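Packing tips I picked up at a robot open day

In November I went to the open day at Akanitz, and I came home with better grocery habits! The demo I stayed longest at was bag packing, two arms working over one tote, and I watched it for a good 20 minutes. A lot of what makes the job easy for a machine makes it easy at my kitchen counter too.

Open the bag all the way before you pick anything up. Pull the sides apart, press the bottom flat and flip the handles out of the way — a floppy handle will catch on every cap. 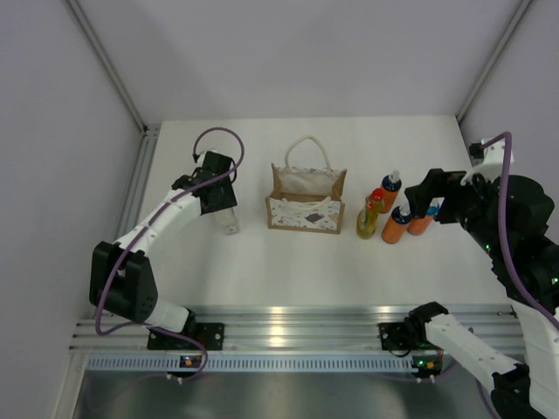
Stand your bottles together on one side of the bag, close enough that you don't have to reach. Tall and heavy go in first, against the back panel. I tuck a dish towel between glass ones.

Use both hands. One holds the rim, the other lowers the bottle by its neck. I used to drop things in one-handed and wonder why the bag fell over!

Check caps before packing, especially oil and dish soap. A quarter turn is all it takes.

Wide, boxy totes beat deep narrow ones for this. Mine holds two 1000 ml bottles and a 2000 ml jug, with room left on top for bread.

Posted Dec 3, 2018 in Kitchen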